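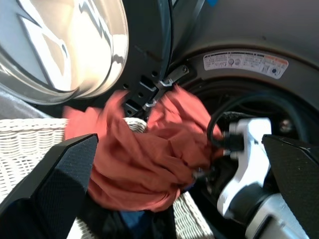

How full should a front loader be for an ordinary load of cotton knits?

About three quarters of the drum, measured with the clothes dry and dropped in without pressing. On my machine that leaves room for a flat hand, held vertically, between the top of the pile and the top of the drum.

I used to load by feel, which meant loading until the door resisted. Then a seam of a pillowcase got caught between the gasket and the glass, the kitchen floor got wet, and I spent a Monday evening reading the manual. The machine is a Grekotach, the narrow model. The manual gives a maximum weight for cotton and a much smaller one for synthetics, and it gives no advice at all on what either of those looks like. So I got out the luggage scale.

Method: everything weighed dry, in the wicker basket, with the basket's own weight subtracted. The basket is white, a bit heavier than it looks, and I wouldn't buy wicker again for wet clothes. For dry sorting it's fine.

A lightweight knit top comes to 200 grams, give or take a sleeve. My heavier sweatshirts are 334 each for the thin pair and well over double that for the one with a lining. A bath towel from the Effiong set is more than either, and it takes up less drum space than you'd guess from the weight. Towels are the items that put you over the limit while the drum still looks reasonable. Knits are the reverse. They trap air, they fill the drum early, and the scale says you have plenty left. For knits I go by volume and ignore the scale. For towels I go by the scale and ignore the volume. Mixed loads I try not to run.

Sorting comes before any of that. I keep three piles: whites and pale gray, darks, and the reds, rusts and browns. The third pile is small and it takes two weeks to build up to a load, but rust and brick dyes have bled on me more than navy ever has. One orange-brown T-shirt was still coloring the rinse water on its fifth wash. Cold water, 300 rpm less spin than the default, and nothing pale in with it. If I can't wait for the full pile, I run it on the short program with two or three dark brown things to balance the drum.

Balance matters more than I had assumed. A single heavy item in a front loader gets thrown against one side, the machine senses it, slows down, redistributes, and tries again. Mine tries several times and then gives up and leaves the thing sopping. Adding a second item of similar weight usually fixes it – a second towel, say, or the sweatshirt.

Loading order, for what it's worth. Shake each piece open before it goes in. A garment that goes in as a wad tends to stay a wad for the first part of the cycle, and with knits the folds on the inside come out with powder still in them. (Liquid is better here. I use Preltero, the unscented one, at slightly under the line on the cap.) Large items first, toward the back, then small ones. Socks go in a mesh bag, otherwise they end up in the fold of the gasket. Turn printed shirts inside out. Close zippers. Leave buttons open, since closed ones pull at the buttonholes during the spin.

Before shutting the door I run a finger around the whole gasket, including the bottom, where cloth likes to hang over the lip. It takes a few seconds. Then the door, then a look through the glass to see whether anything is pinched at the edge.

Temperature: 38 is the setting I'd like and the machine doesn't offer it. It goes from 30 to 40 in one step. I use 30 for colors and 40 for towels and bedding. The hot program gets used once a month, empty, with the detergent drawer pulled out and rinsed separately.

Afterward the door stays open. The gasket gets wiped with an old dishcloth, bottom first, and the drawer is left out by the width of a thumb. The smell I had last February went away within two weeks of doing this and hasn't come back.

Drying is on a Statura rack, the folding kind with the wings. Knits lie flat across the top rails and everything else hangs. A full load at three quarters of the drum fits the rack exactly once, with the wings up. An overfilled load didn't, and the overflow used to go on the backs of the kitchen chairs.

Still to sort out: the drain filter, which the manual says to clean every few months and which sits behind a panel I haven't managed to open without a screwdriver. I have a shallow baking tray set aside to catch the water.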